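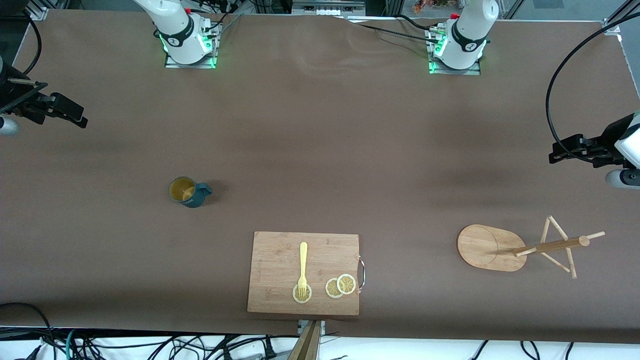

Ibsa Weldu wrote in under last month's page to ask why a bamboo board goes gray and fuzzy when the maple one next to it still looks new, and whether the plastic forks the kids use are what's scratching it. Great question, and I've been wanting to do a page on boards, mugs and everyday forks anyway, so let's get into it!

First, the fuzz. Bamboo is a grass, and when it gets soaked the fibers on the surface swell up and stand on end. Once they dry that way they feel like peach skin. A fork won't do that, plastic is far too soft. Soaking will, and so will the dishwasher. If your board rides through the dishwasher every night, you've found your culprit, Ibsa.

Getting a fuzzy board smooth again

I love this job. Wipe the board with a damp cloth and let it dry completely, overnight if you can stand to wait. Then sand lightly along the grain with fine paper. Go end to end in long strokes, and keep off the circles, which leave swirls you'll be staring at for years. Brush off the dust, dampen it once more, let it dry, and sand again. You'll be amazed how little comes up the second time.

Now oil it. Food-grade mineral oil from the drugstore is what I use, a good puddle of it, rubbed in with an old T-shirt scrap. Leave it 30 minutes and wipe off whatever is still sitting on top. Do the edges and the underside too (everybody forgets the underside, and then the board cups like a potato chip).

Boards with a metal handle

These are so nice to carry and a bit fussier to wash. Water creeps in where the metal meets the bamboo and sits there. Run a dry corner of the towel along that seam after every wash, and stand the board up with the handle at the top so drips run away from the joint. When you oil, work a little extra into that spot with a cotton swab. If the handle has started to wobble, look for screws before you reach for glue. On mine there were 2 small ones hiding under a film of old oil, and a quarter turn fixed the whole thing.

Tea stains in a pale mug

A dark mug with a light inside is my favorite kind, and it shows every single cup you've ever had in it. Put in a spoonful of baking soda, add just enough water to make a paste, and rub it around with a soft cloth. Rinse and look. For a really old ring I fill the mug with warm water and a denture tablet and go do something else for an hour - it's so satisfying to pour that out!

Skip the scouring pad. Tiny scratches in the glaze hold on to tea, and the next ring comes back faster than the first.

Plastic forks that have gone orange

Tomato sauce again. Wash them in cool water with dish soap first, as hot water seems to set the color. If they're still orange, lay them on a sunny windowsill for an afternoon, wet, and turn them once. It works better on white and clear than on bright colors, but then a yellow fork hides a lot of spaghetti to begin with. Toss any fork with a bent or chewed tine. The broken edge is sharp and it never scrubs clean.

Covering the work table

I cover my big table before any oiling or sanding. Brown paper off the roll is fine, or an old smooth cloth you don't care about. Tape down the corners and smooth it from the middle outward. Oil goes straight through paper, so put something waterproof under the board itself if you like your tabletop. I learned that one on my grandmother's table in Nellinwood, and there's still a dark rectangle to prove it.

A few leftovers from the mailbox

Euan Rutherford rubs half a lemon and coarse salt over his board to get rid of onion smell. I tried it, and yes, it works beautifully. Rinse well and dry it right away.

Someone else wanted to know if olive oil is okay for boards. Please don't! It goes sticky and then it goes rancid, and you'll smell it in your apples.

Drying mugs upside down on a flat counter traps the steam. Set them on a rack, or prop one edge on a folded towel.

For storage, keep boards on edge with a gap between them, away from the stove. A plain file sorter holds three nicely.

In June I'll do rolling pins and wooden spoons, so send me your sticky ones.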